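From: Bernardo Moreira
To: Prudwood house and home list
Date: 4 September 2023
Subject: Re: what are you all using for recycling in a small kitchen?

Mafalda Macedo wrote:
> Hi everyone, we moved into the Lorside apartments in February and I still
> haven't figured out the recycling. There's one cabinet under the sink and
> the pipes take up most of it. Right now I have a paper bag on the floor
> next to the fridge and it falls over every time somebody walks past. The
> bottles are the worst part because they roll.
>
> I don't want one of those big three-section things, it would block the
> back door. Is there a bin people like that's small, stands up by itself
> and isn't ugly? Round or square? And do you bother with a liner? Ilídio
> told me to just use a cardboard box but I've tried that and the bottom
> gave out.
>
> Thanks, Mafalda

Hi Mafalda, and hi everybody else who is going to have opinions about this (I know you're out there, the dishwasher thread went to 67 messages!).

I went through the same thing when we gave up the house and moved into the apartment, so I'll tell you what we ended up with and you can take whatever's useful. First off, skip the paper bag. I did the paper bag for a whole winter and I have no idea why I put up with it. The minute there's a yogurt cup in there with a little bit left in the bottom, the whole thing goes soft and you find out about it halfway down the stairs.
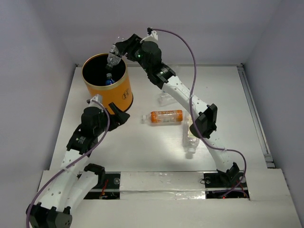

My vote is for round. Square bins look like they ought to make better use of the space, and they do if you can push them right into a corner and leave them alone, but in a narrow kitchen you catch your hip on the edge and there's always a crumb line down the side that you can't get at. A plain orange cylinder like this one can stand near a back corner and still be easy to drop things into from above, and the color means you see it before you kick it. I was against orange at first. My wife picked it and now I'd be sorry to go back to gray. If your floor is dark it looks great, and if your floor is light it still looks pretty good.

On size, don't go too big. I know that sounds backward when you're talking about bottles, but a big bin only means you take it out less often and then it's heavy and it smells. We take ours down every couple of days on the way to the car and it has never turned into a chore. The tall one we had before (a Dresska, with the foot pedal) held twice as much and I used to stand there looking at it, hoping somebody else would go. The pedal broke too - one of those plastic tabs you can't buy separately. Harvey Sandhu wrote on here a while back that his had done exactly the same thing, so I don't think I was just rough with it.

About liners: for bottles and cans, I quit using them. Rinse the bottle, shake it out over the sink, put the cap back on, and in it goes. Once a week I wipe the inside out with a wet rag and dish soap, and if something sticky got down there I let it soak in the tub while I'm making dinner. If you do want a liner, get one that folds well down over the rim, or it slides in the first time you drop something heavy. We bought a roll of 200 from Falcão when they had the sale, and there are still plenty left, so if you want a handful to try out, let me know and I'll leave them in your mailbox.
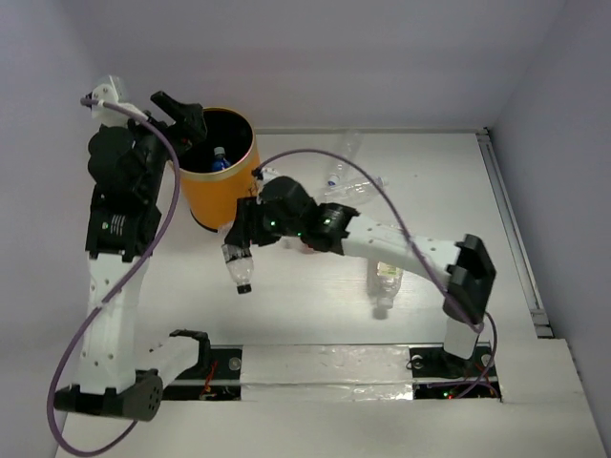
Bernardo Moreira
List moderator, Prudwood house and home

I signed off too soon, sorry, I had more to say about the rolling! Stand the bottles up. With a narrow round bin you can put the first one in against the inner wall with the cap pointing up, and then the next ones lean on it and stay there. If you throw them in sideways they get wedged across the middle and you think it's full when there's a big empty space underneath. Bohdan Maksymiv squashes his flat and screws the cap back on to keep them that way, which gets a lot more in, but my hands don't like doing it anymore and I gave that up.

Also look for one with a black inside if you can. White shows every drip of coffee. And a rim band is nice to have, ours has one in a shiny gold and it gives the whole thing a finished look, so I don't feel like I need to hide it when people come over.

As for the cardboard box, Ilídio Loureiro has been telling people that for years and I love the guy, but he has a garage. Cardboard is fine in a garage.

What's the space next to your fridge like, could you measure it? If it's over 10 inches you've got plenty to choose from. If it's less than that, write back and I'll ask my sister what she has in hers, her kitchen is even tighter than yours.

Bernardo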